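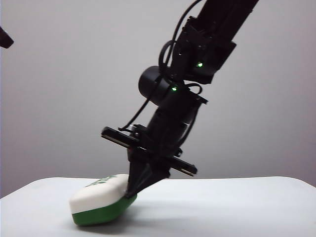 최종 수정: 7/6/26

읽는 시간 5분
검색어를 입력하세요 검색

놀고 난 자리는 누가 치우나: 로봇 팔의 마작패 정리 실험
학생 프로젝트 결과 보고서
작성: 디테 튀게센, 스내디스 스코우
지도: 아넬로레 자우어란트

1. 왜 하필 마작패인가

처음 제안서의 제목은 "가사 노동의 완전 자동화"였다. 지도교수님이 제목 옆에 물음표를 하나 그려서 돌려주셨고, 우리는 범위를 거실로 줄였다가 다시 탁자 하나로 줄였다. 마지막에 남은 과제가 탁자 위의 마작패를 집어 상자에 넣는 일이다. 빨래 개기와 설거지는 선행 연구를 읽다가 겁이 나서 뺐다.

마작패는 만만해 보였다. 단단하고, 모양이 일정하고, 양말처럼 한 짝이 사라지지도 않는다. 사람은 수다를 떨면서도 치운다. 이 정도도 못 하는 기계에게 집안일을 맡기자고 할 수는 없으니 출발점으로 적당하다고 판단했다. 판단 당시 우리는 그리퍼를 만져 본 적이 없었다.

2. 실험 방법

흰 탁자 위에 패를 하나 놓고 팔을 내려 집은 다음 옆의 상자로 옮긴다. 10초 안에 집지 못하면 실패로 적었다. 상자 밖에 떨어뜨려도 실패, 집었는데 엉뚱한 방향으로 출발해도 실패다. 마지막 항목은 원래 없었는데 둘째 날에 추가했다.

제어 프로그램은 선배 기수가 남긴 '무토프'를 고쳐 썼다. 주석은 거의 없었고, 있는 주석은 "여기 건드리지 말 것"이었다. 건드렸다. 복구에 이틀이 걸렸으며 이 기간은 아래의 실험 시간에 넣지 않았다.

3. 결과

시도는 모두 343번, 팔을 움직인 시간은 528분이 넘는다. 평평하게 누운 패가 의외로 가장 어려웠다. 손가락이 조금만 높으면 윗면을 쓸고 지나가고, 조금만 낮으면 탁자를 누른다. 옆면에 닿더라도 한쪽이 먼저 닿으면 패가 밀리거나 기울어진다. 기울어진 패를 다시 잡으려면 각도를 새로 계산해야 하는데, 무토프는 이때 생각이 길어진다.

모로 세워 둔 패는 훨씬 나았다. 다만 놀이가 끝난 뒤 패를 전부 세워 놓고 일어나는 손님이 있다면 그 손님에게 정리까지 부탁하는 편이 빠르다.

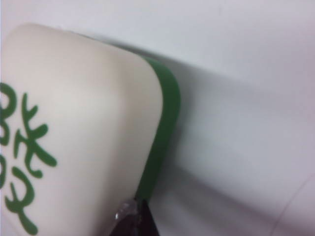 그림 2. 녹색 發 자가 찍힌 패의 아래쪽에 닿은 그리퍼 손가락.

앞뒷면 인식도 따로 살펴보았다. 글자가 크게 보일 때는 앞면 판정이 안정적이었고, 손가락이나 그림자가 글자를 가리면 판정이 흔들렸다. 흰 탁자에 밝은 색 앞면이 겹치면 패의 윤곽을 탁자 쪽으로 넓게 잡는 일도 있었다. 이때 프로그램이 추정한 패는 벽돌만 했다. 짙은 색 천을 깔자는 의견이 나왔으나, 로봇을 쓰려고 식탁보부터 바꾸는 집이 얼마나 될지 자신이 없어 그대로 진행했다.

4. 비교: 사람

같은 탁자에서 한네 브뢴둠 학우가 한 손으로 같은 작업을 했다. 실패는 없었고, 중간에 전화도 받았다. 이 결과는 표로 만들지 않기로 했다.

5. 논의

지금 상태로 이 기계가 집안일을 한다고 말하기는 어렵다. 정해진 위치에 정해진 자세로 놓인 물건을 옮기는 일이라면 매장 진열대나 포장대에서 먼저 쓸모가 있을 것이다. 거실은 물건 놓는 사람이 매번 다르고 대체로 대충 놓는다는 점에서 조건이 나쁘다.

우리 실험에도 한계가 많다. 패를 한 번에 하나씩만 놓았고, 손가락 형태를 바꾸어 보지 못했으며, 접촉 순간의 힘을 재는 센서가 없었다. 서로 붙어 있는 패 16개를 떼어 내는 실험은 계획서에 있었지만 시작하지 못했다. 9월에 이어받을 조가 이 항목부터 해 주면 좋겠다. 무토프의 그 주석은 지우지 않고 두었고, 밑에 "진짜임"이라고 한 줄 덧붙였다.

이 사이트는 이용 편의를 위해 쿠키를 사용합니다. 계속 이용하시면 쿠키 사용에 동의하는 것으로 간주합니다. 동의 설정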